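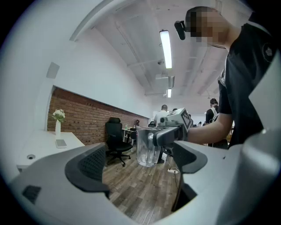
How to write a short biographical entry for a persecution archive

Last revised Sep 1, 2018

This guide covers the 100-word and 600-word entries used in the Skimemia collection. It assumes the research file is complete and the subject has been given a file number. For opening a new file, see the intake guide.

Before you start

Have the following open:
The source sheet for the subject
The place-name list
The camp and prison abbreviations list
Any interview transcript, with page numbers

Do not write from memory of an interview. Every statement in the entry must point to a line on the source sheet.

Step 1. Set the opening sentence

The opening sentence gives birth order, parents' religion or occupation, and the place where the subject grew up. Use the place name as it stood at the time, then the present-day name in parentheses if it differs. If the birthplace and the childhood home are different towns, use the childhood home and move the birthplace to the data box.

If birth order is unknown, leave it out. Do not write "one of several children" unless a source says so.

Step 2. Divide the life into periods

A 100-word entry has one paragraph and no period headings. A 600-word entry has 3 periods, each headed by a range of years followed by a colon. Start a new period where the subject's legal or physical situation changed: arrest, transfer, emigration, call-up, release. A change in national politics is not enough unless the source ties it to the subject.

Write year ranges with two digits for the second year (1933-39). If the end year is uncertain, give only the start year and note the problem on the source sheet.

Step 3. Keep to recorded acts

State what the person did or what was done to them. Avoid "bravely," "tragically" and "fate." Motives may be given only when the subject gave them, in a letter, statement or interview. "He refused the oath" is acceptable on the strength of a court record. "He refused the oath out of faith" needs his own words or those of someone present.

Quotations are limited to one per entry. Translate into English and keep the original wording on the source sheet.

Step 4. Handle names

Use the first name after the opening sentence. For married women, give the birth name in the data box, not in the text. Relatives are named only if they have died or have signed a release. Otherwise write "a brother" or "her daughter."

Spelling follows the subject's own signature where we have one. Registry clerks often changed letters — record their versions as variants so that searches still find the file.

Step 5. Close the entry

The last sentence gives place and year of death, or the last confirmed location. If a death date comes only from a court declaration, write "was declared dead in" and the year.

Step 6. Submit

Save the draft under the file number and send it with the source sheet to Araceli Tlapale. Drafts based on Herine parish records also go to A-yeong Geum for a check of the transcription. Allow 7 working days. Corrections come back on the source sheet, so edit that first and then the entry.

Files from the Skomen deposit still carry the old numbering. Add the prefix SK before submitting.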